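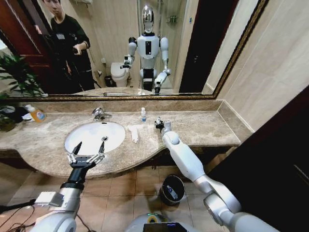

Nonberg washroom counter set: README

Part of the Rivadeneyra household collection
Last edited 2024-05-21

Contents

This folder covers one activity: tidying the counter at a bathroom sink. The items are small toiletries and paper or cloth goods of the kind that gather beside a basin. The set holds 1000 episodes, split into 50 folders. Recording was done in April at the Nonberg flat.

Surfaces and fixtures

Marble countertop in beige and brown, with a curved front edge that bulges out around the sink. Marble backsplash. White oval basin with a chrome drain, chrome single-lever tap. Large mirror in an ornate frame above the counter. None of these were moved or swapped between episodes.

The mirror was left uncovered. Reflections show the room behind the counter, including anyone standing there, so filter for this if your work needs clean backgrounds.

Items

bottle_small: slim, white, blue label. Starts upright near the backsplash.
bottle_clear: clear plastic, orange-yellow liquid, white cap. Kept at the left end of the counter.
packet: small, white and blue, lies flat.

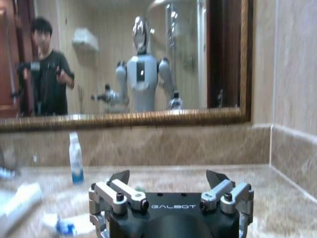
towel: white, folded. Labelled as one item even when it has come partly unfolded.
plant: green, long leaves. Not a target. Leaves may overlap bottle_clear in some views.

Tasks

Each episode has one written instruction, taken from a list of 33. Most ask for an item to be moved to the back of the counter or set beside another item. The tap is never used.

Known problems

Labels for packet and towel were swapped in 5 folders of the first upload. Fixed in the current one.
Pale items on pale stone are hard to outline. Expect loose edges on the masks for packet.
The veining in the marble is sometimes marked as a crack by the Fornosix tool. Ignore the field surface_damage.

Use

Free for research under the Arilum terms, which are in the top folder. Please keep this file with any copy you pass on.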